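Pendant over a long dining table, how high and how many?

costel_c
Hello all. We have moved into an apartment with a dining table of 209 cm and only one ceiling outlet, which is not in the center of the table. I like the Vuker pendant from Cellik, the small one in matte glass. My wife wants three in a line, I think one bigger is enough. How high do you hang yours? The leaflet says only "according to taste," and this does not help me.

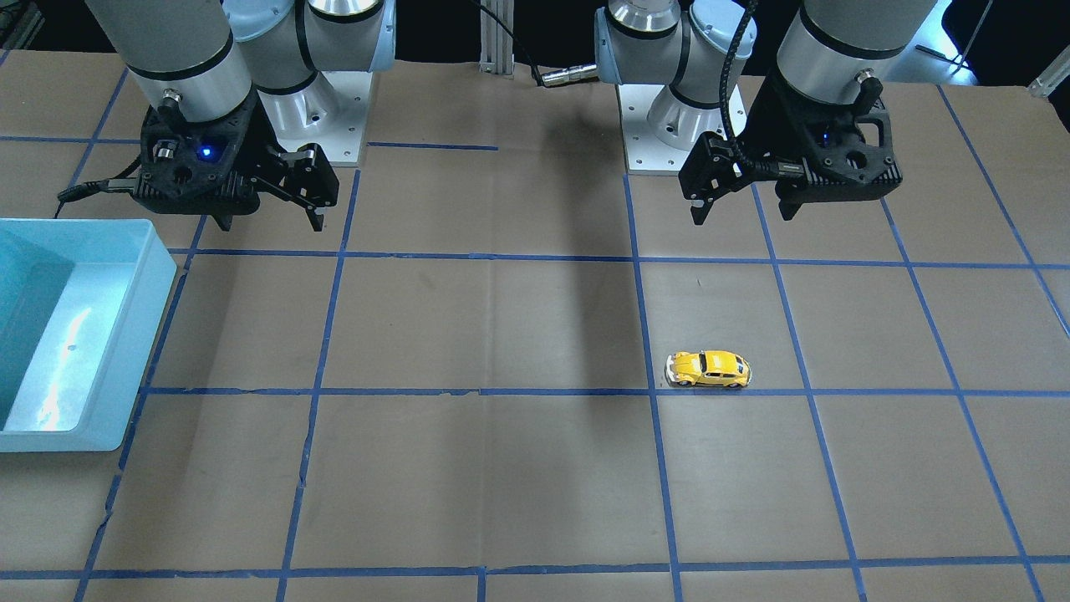 The ceiling is concrete, so I want to drill as few holes as possible. Also the shop asks 2,796 for the set of three with the rail, and for this money I would like to be sure before I order.

leonor.louro
Three, your wife is right. One lamp over a table of this length leaves the two ends in the dark, and the people who sit there will complain every evening. Mine hang 70 cm above the table top and nobody hits the head.

faizal_r
I do not agree with Leonor. Three small pendants are in every café since years. One wide shade, for example the Gape in the large size, gives a calmer room. And you drill one hole plus a hook.

leonor.louro
The large Gape is opaque on the sides, Faizal. It makes a bright circle in the middle and that is all. I had it for one winter and sold it in December.

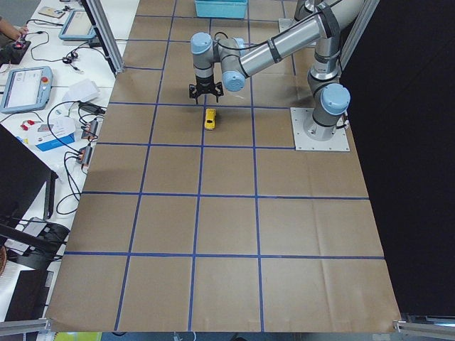
Blue tape on brown paper, in squares.

faizal_r
With a weak bulb, yes. I use a stronger one on a dimmer and I can read at the end of the table. But mine is shorter than his, I admit.

floarea_h
Costel, before you buy anything, try the positions with paper. Cut circles in the size of the shades and hang them on thread for one evening.
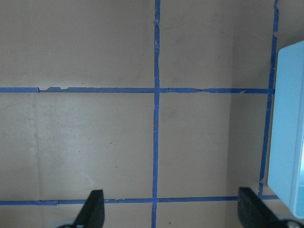

I did this for my kitchen and changed my mind two times before the electrician came. For the thread use a tape that comes off again and test it first in a corner, on my ceiling it took a little paint. On the table itself I marked the centers with blue painter's tape, crossing the strips like a plus where each lamp should come. The tape does not need to be perfect, if an edge is torn or wavy you still see where the middle is.

costel_c
Thank you Floarea, I will do it tomorrow. What about the cable from the outlet to the rail? It must travel roughly 50 cm sideways.

aurel_dinu
Pullex makes a ceiling canopy with a side exit, the cable runs flat on the ceiling and you can paint it. The cable is 200 cm long and can be shortened. Please check the weight with three glass shades, I only have two on mine.

costel_c
Good, I will ask the shop for the weight. My wife has read this thread and says to write that it is three.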